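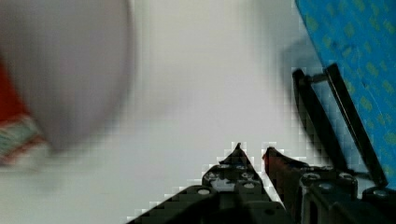

Bench top, up close.

August 8, 2019. Dye bath notes, batch 2 of the wool.

Kanchan wants the mauve repeated for the Clillbridge order so I went back to the logwood. Same jar as last time, Dubey extract, lid was not on right and it has caked. Broke it up with the back of a spoon. Weighed out skeins first, 187 g dry for the pair, then soaked overnight in plain water with a drop of dish soap.

Mordant: alum as usual, no cream of tartar (out, need to order). Brought up slow, held at 59 C by the probe. Went over once when I was on the phone with Wovach re: the missing cones. Back down quick, don't think it hurt but write it down anyway.

First skein came out too blue. Tap water again?? Mudassar says they've been flushing the mains on our street and the hardness is all over the place. Pinch of citric acid in the second pot pulled it toward red, too far maybe. Kanchan likes it. I don't, next to the old swatch it looks like liver.

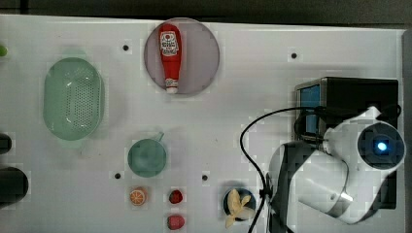 Mudassar Ghumman

Rinse notes. First skein ran clear after the third bucket, the acid one was still bleeding at the fifth so I left it in a cold soak with vinegar and went to lunch. Do not hang it over the undyed stuff. Someone did that in the Iltumance batch and we lost a whole cone of cream.

Wash test: snipped a bit off each, stitched to white cotton, warm wash with the gray soap. Blue one fine. Red one left a pink halo, so not going out to a customer like that.

Light test strips are in the south window, half under foil. Leave them ALONE til the end of August please.
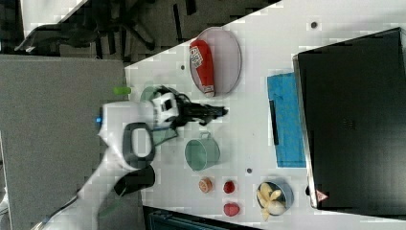
Table from above, green bowl behind.

To do
- cream of tartar, also litmus strips
- distilled water for the next pot, enough for both skeins
- re-mordant the red one? ask Kanchan if she'd take it overdyed with a little madder insted
- relabel the extract jar, date on the lid is rubbed off
- call Wovach back abt cones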